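Eldale Costume and Prop Library
Progress report to the Morrison Fund, covering the period to the end of December

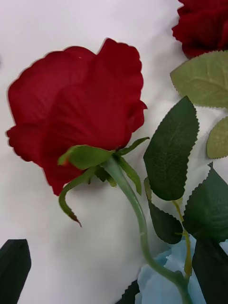 The grant pays for sorting, cleaning and listing the library's artificial flowers, and for storage that lets borrowers find them. Work started later than planned, as the shelving from Podau came with the wrong brackets. We are now back on schedule for sorting and slightly behind on labeling.

Sorting
We took in 1,410 stems, counting the boxes that came from the Luraleck theater when it closed its store. Of these, 1,124 have been checked and entered in the catalog. Roses are the largest group and are filed by color, then by head size. The red ones get borrowed most, mainly for weddings in plays and for curtain calls.

Cleaning and repair
Fabric petals are brushed with a soft makeup brush and then steamed from a distance if they are creased. We tried a damp cloth on a few older red heads and the dye ran, so we stopped. Loose sepals and leaves are glued back with fabric glue. So far 311 stems have been repaired. Stems with exposed wire are kept apart until the ends are taped.

Storage
Large blooms now lie on their sides in shallow drawers lined with white cotton sheeting. Upright storage in buckets was crushing the outer petals. The drawers take up more room than we allowed for and we need eight more.

Spending
Shelving and lining fabric came in under budget. Glue, tape and tags went over by a small amount. We would like to move the shelving balance to the drawers and ask for your approval - the total would not change.

Next period
Finish the remaining checks, label the blue and mixed flowers, and put the catalog online for borrowers. Questions about this report can go to Sheena Halliday at the library desk, mornings before 11.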